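Notebook, November, glue and finish bench

Second round of the hide glue trials for the Ekwood drawer fronts. Pot on at 8.40, up to temperature by half nine. Last time I let it creep over 60 while I was on the phone and the batch went thin and smelled bad, so the lid thermometer stays in from now on.

Mix was the Viltura pearl glue, 50 g to 90 g water, soaked overnight. Strained once. Bit of scum, skimmed. 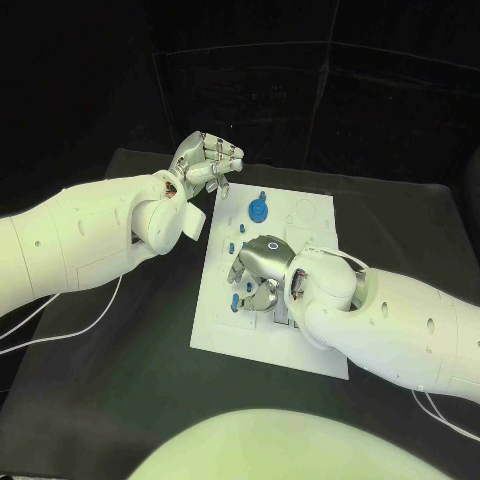 Open time is still the trouble. The shop was cold first thing and the glue skinned before I could get the second face down. Warmed the oak under the lamp for 5 minutes and that helped more than thinning did. For judging the skin I want a pale ground under the test strips, something like the flat white board on the dark table, as drips on bare bench are impossible to find afterwards. Urea at 4 per cent next, then 6 if it still grabs.

Strips 1 to 8 clamped by 10.15. Labels in pencil this time, the marker bled.
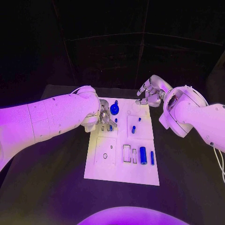

White board on the dark table, pink-violet light.

Broke the October strips after lunch. Most went in the wood, which is fine. Two let go cleanly at the glue line, both from the end of the batch when the pot was low. Number 26 had a dry patch the size of a thumbnail. My brushing, I think. Lại's offcuts were the worst to plane and the best to glue, no idea why.
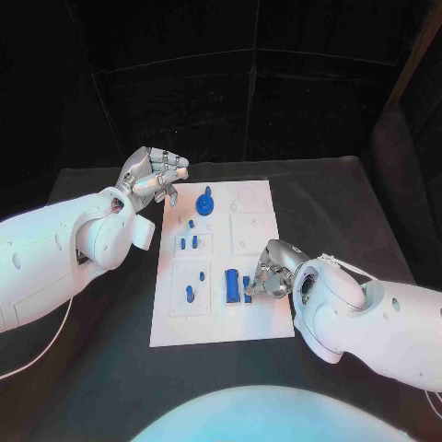 Cayetano Herrero reckons the dry patch is from sizing the end grain too early and letting it go hard. He would size, wait until it is only just tacky, then glue straight over. Also says to stop reheating the same pot after the third day.

Fair enough on the pot. Fresh batch for the next set, old one thrown out. Will do half the strips his way and half mine.

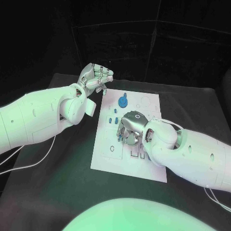
Both arms over the board, left hand raised.

To do: order urea, clean the small clamps, ask Frøydis Forsberg if Alla still want the sample joint unfinished. Heater on a timer for 7.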